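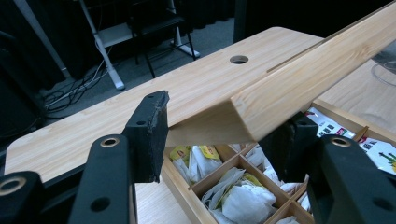 Pine-colored wooden board between two black gripper fingers

Ticket: Aircraft vanish below 3,000 feet on final approach
Product: Kamora ground receiver with Zarnley map display
Site: Lesitholm airfield
Opened by: Nii Kyei
Assigned to: Zinash Mersha
Opened: 2018-08-11
Status: Closed, fixed

Nii Kyei wrote:
Hi all! First, I love this thing. We put the Kamora receiver up in the spring and the whole club crowds around the map now, students especially. You can follow somebody all the way from the coast and have the kettle on before they call downwind.

The trouble is that we lose them at the end. Anybody coming in from the east drops off the map as they go below 3,000 feet, then pops up again on the taxiway as if they'd been beamed down. Arrivals from the west are perfect. Departures to the east do the same thing in reverse: gone after takeoff, back again in the climb.

What I've tried already:
- Restarted the receiver and the map computer, in both orders
- Swapped the network cable
- Updated the map software (it says it's current)
- Changed the gain from automatic to the highest setting, which made the west side worse and did nothing for the east, so I put it back

The antenna is on the clubhouse roof, on the mast that came in the box. Nothing has moved up there that I know of. Happy to try anything!

Zinash Mersha wrote:
Hello Nii, great write-up, and thank you for putting the gain back. People forget that one all the time and then we chase it for a week.

A hole on one side only, with good signal on the other, makes me think of something between the antenna and the airplane. But "back again on the taxiway" is interesting. If the hangar or a hill were blocking the view I'd expect the taxiway to be patchy as well. Could you send me:
1. The range plot from the status page, after it has been running overnight
2. The raw message log for one arrival from the east
3. What is east of the clubhouse, in plain words, and how tall it is compared with the antenna

Nii Kyei wrote:
Range plot and log attached. East of the clubhouse we have the fuel pumps, then the big hangar, then flat fields for miles. The hangar roof is lower than the antenna. I went up and looked along it to be sure, and I could see the runway threshold from the mast with no trouble at all.

The arrival in the log is Kalkidan Lemma in the club trainer. She flew the approach twice for me, bless her, and called her altitude every time I asked. She was having a wonderful time.

Zinash Mersha wrote:
Oh, this is a good one. Please thank Kalkidan, because the altitude calls made all the difference.

The raw log has her the whole way down! Messages keep coming in at a healthy rate right through the gap, no drop in strength, good positions. Your antenna is hearing everything. So the receiver has the airplane and the map is throwing it away, and the range plot looks fine because the receiver draws that itself, before the map gets a say.

Next, please open the map settings and go to Filters. Tell me exactly what you see under "Hide areas."

Nii Kyei wrote:
There's one entry. It says "test box," floor 0, ceiling 3000, and it's ticked. I swear I've never seen that page before. Should I delete it?

Zinash Mersha wrote:
Not yet! Untick it, save, and watch the next arrival from the east. If we delete it first we can't see what shape it is, and I'd like to know why the taxiway isn't covered.

Nii Kyei wrote:
Unticked and saved. Haruto Sakamoto came in from the east before lunch and we had him down to the numbers. Cheering in the clubhouse. I'm not exaggerating, there was cheering.

But (sorry!) when I restarted the map computer in the evening to be sure it would hold, the tick was back, and so was the hole.

Zinash Mersha wrote:
Don't be sorry, that's the most useful thing you could have told me. The setting is being saved in one place and read from another at startup. I've brought in Urmas Uibo, who looks after the map side.

Urmas Uibo wrote:
Hi Nii. I've read the whole thread and I'm delighted with it.

When the map starts, it loads your settings and then any file sitting in the "startup" folder on top of them. There should be nothing in that folder on a normal install. Could you look?

Nii Kyei wrote:
There's a file called palaniappan_demo. Palaniappan is the shop we bought the computer from. They set it up and showed us the map before we took it home.

Urmas Uibo wrote:
Perfect, there's our culprit. It's a demonstration file. The box in it starts at the east edge of your runway and runs out 18 miles, which matches the gap and explains why the taxiway was never touched. Please do this in order:

1. Close the map
2. Move the file out of the startup folder and onto the desktop
3. Open the map, untick "test box," and save
4. Restart the computer
5. Check that the tick has stayed off

Leave the gain on automatic. If it all holds, delete the box and the file.

Nii Kyei wrote:
Done, restarted twice, tick stayed off both times! I've deleted the box and the file. We logged 35 movements over the weekend and every one of the eastern arrivals stayed on the map to the ground.

Is there any way to stop it happening again if we change computers?

Urmas Uibo wrote:
Yes. The November update will show a line at the bottom of the map whenever a hide area is active, and it'll name the file it came from. I wrote that line this morning because of your ticket. Until then, peek in the startup folder after any new install.

Zinash Mersha wrote:
I've sent the shop a friendly note so they can check their other machines. Closing this one with a big smile. If anything drops out again, reply here and the ticket will reopen with the logs still attached.

Nii Kyei wrote:
Thank you both so much! Kalkidan wants to know if you need any more approaches flown.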